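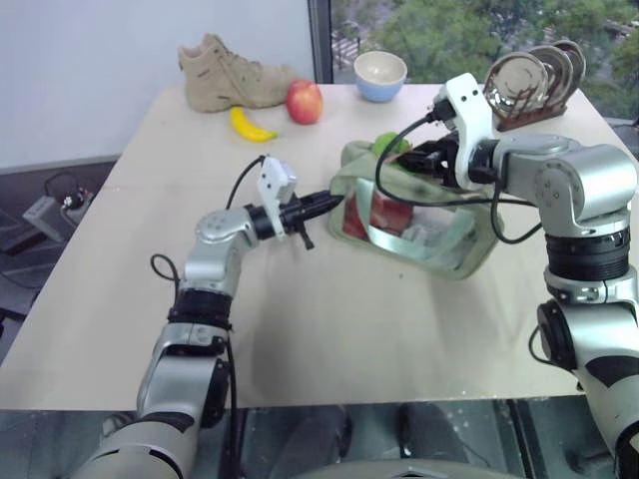

Fabric is usually judged by how it feels in the hand, but for many household goods the first question is whether it will hold a shape. A shirt is supposed to fall in folds. A lampshade, a hat brim or a suitcase lining is supposed to stay where the maker put it. Between these two groups there is a wide middle ground of goods that are soft to the touch and still have a form of their own. The green fabric basket on the pale table belongs there, and so do padded lunch bags, slippers and most tote bags. This chapter deals with stiffness in cloth: where it comes from, how it is measured, and how it can be added or taken away.

Contents Previous Next Glossary Index

10 October 2018
By Minttu Turunen and Oskari Valtonen

Chapter 6
Stiffness and Drape

6.1 Two words for one behavior

Take a strip of cloth and let one end hang over the edge of a desk. The strip bends under its own weight. A strip of heavy canvas may stick out a good way before it starts to dip. A strip of silk lining drops almost straight down. The resistance to bending is called stiffness. The way a larger piece hangs when it is free to fold in more than one direction is called drape.

The two are closely connected, but they are not the same thing. Stiffness is usually tested in one direction at a time, along the warp or along the weft. Drape involves both directions at once, and also the way the cloth shears, meaning how easily a square of it can be pulled into a diamond. Paper is a useful comparison. A thin sheet of paper bends easily, yet it will not drape over a ball without creasing, as it hardly shears at all. Cloth of the same thickness will settle over the ball with a few soft folds.

6.2 Where stiffness comes from

The fiber is the starting point. Thick fibers bend less easily than thin ones of the same material. Linen is stiffer than cotton in most ordinary weights, and coarse wool is stiffer than fine wool.

The yarn comes next. When fibers are twisted tightly together they cannot slide past each other, and the yarn acts more like a single rod. When they are twisted loosely, each fiber bends more or less on its own. This is why a soft knitting yarn can be made from the same fleece as a hard, wiry carpet yarn.

Then there is the construction. In a plain weave each yarn passes over one and under the next, so there are many crossing points and each one limits movement. In a satin weave the yarns float over several others before they are tied down, and the cloth is more supple. Knits are usually softer still – the loops can open and close without much force.

Finally there is the finish. Starch, resin, rubber backing and heat pressing all change how a cloth behaves after it leaves the loom. Washing may undo some of these finishes, and students should always note whether a sample has been washed before testing.

6.3 A short case: the Vuorinen mill

The weaving mill at Vuorinen made awning cloth and flour sacks on the same looms for many years. The two products used the same cotton yarn. According to the shop notes kept by Eino Huttunen, who ran the finishing room, the difference lay in the number of weft yarns and in the starch bath. The sack cloth had to be flexible enough to tie at the neck. The awning cloth had to stay flat on a frame in wind, and it was woven closer and passed through the bath twice.

One July the mill sent out 198 yards of sack cloth that had been put through the awning bath by mistake. The buyer returned it. The sacks could not be tied, and the creases cracked white where they had been folded for shipping. Lempi Lehtinen, then an apprentice, was given the job of soaking the lot in warm water, and 21 yards were kept as a reference piece. We will return to that cloth in Section 6.5, where the starch is removed in stages and the bending length is recorded after each one.

6.4 Before you begin

For the first exercise you will need a ruler, a pair of sharp scissors, and strips cut 200 mm long from at least three different fabrics. Cut along the grain. Mark each strip with its direction, W for warp and F for weft, before you put it down – once the selvage is gone it is easy to mix them up. Leave the strips flat overnight if they have been folded.

Contact the editors | © 2018 Pliltumik Textbooks | Back to top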